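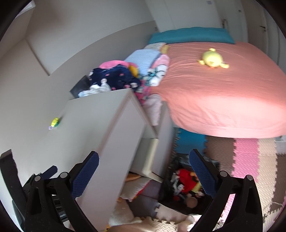 Small Rooms, Plarkside: the children's bedroom and the table

We keep on this page the rooms that we rearranged in our apartment in Plarkside. It is a small apartment, and each room must do more than one job. The kitchen and the hallway have their own galleries. This one is for the bedroom with the pink bed, which took us the longest, and for the light table that stands in the same place.

The pictures are shown with only short notes. Many readers of our older pages wrote that they prefer to look first and read after, and I agree with them. The colors on your screen may be a little different from the real ones, especially the pink of the sheet, which is closer to salmon.

The bed
The fitted sheet is salmon pink and the pillow at the head is teal. I was not sure that these two colors would be friends, but now I like them very much together. The small yellow pillow came later, from the Ochoa market, and it was the cheapest thing in the room. The chick is yellow too. It has orange feet and it usually sleeps in the middle of the bed during the day.

The bed base is gray. We thought for a long time about painting it and then decided to leave it, and I do not regret this.

The chest of drawers
It is white and tall, and it stands close to the bed. We bought it secondhand in Plitmont for 173 dollars, together with the delivery. The drawers are deep enough for winter sweaters, if you roll them.

The top of the chest is the place where everything lands. At this moment it has the navy fabric with the small pink and white shapes, the pink cushion, the light blue pile, and the plush toy with the teal ribbon. Every evening I plan to put these things away. My goal is to have the top free before December, when the guests come and we will need the surface for their bags.

The gap between the chest and the bed
Any free space in a small room becomes storage, also when you do not want it. The light pink blanket lives in this gap. It is easy to reach at night and it stops the toys from falling down to the floor, so for now it has permission to stay. I measured the gap for a narrow shelf, but the shelves in the store were all around 2 inches too wide.
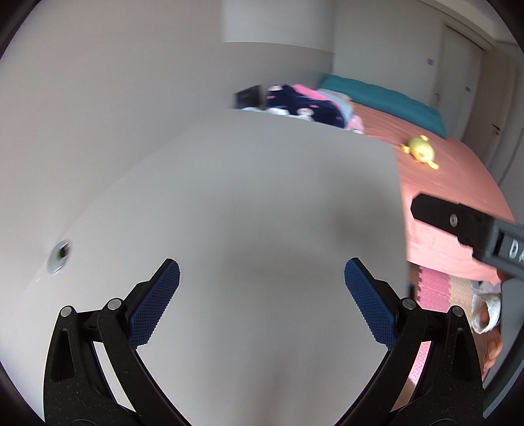 The table
The top is very light, between gray and white, and smooth. I wanted a surface without any pattern, so that the eye can have some rest after so many pink and yellow things. The far edge is curved, and this makes a big difference when you walk past it in the dark.

The round opening for cables is near the wall. We use it for the cord of the reading lamp and for nothing else. Before, we had a table without such an opening, and the cord was always hanging over the front.

For cleaning I use a soft cloth with warm water and one drop of dish soap. A light surface shows pencil marks quickly, but they also come off quickly. For the marks from felt pens you need more patience.

The wall and the floor
The wall is pale gray. The paint is from Ponenum, in a matte finish, and it needed 4 hours of drying between the coats, although we waited until the next day to be safe. The pink matting was the last thing to arrive. It has a texture that is pleasant under bare feet, and you can lift it when you want to wash the floor.

Still to do
A hook for the bathrobe. A better box for the small clothes, with a lid if possible. A second set of sheets in a calmer color, maybe a light blue like the fabric on the chest. When these are finished I will add new pictures to this gallery and leave the old ones, so that you can compare.

Page updated September 8, 2021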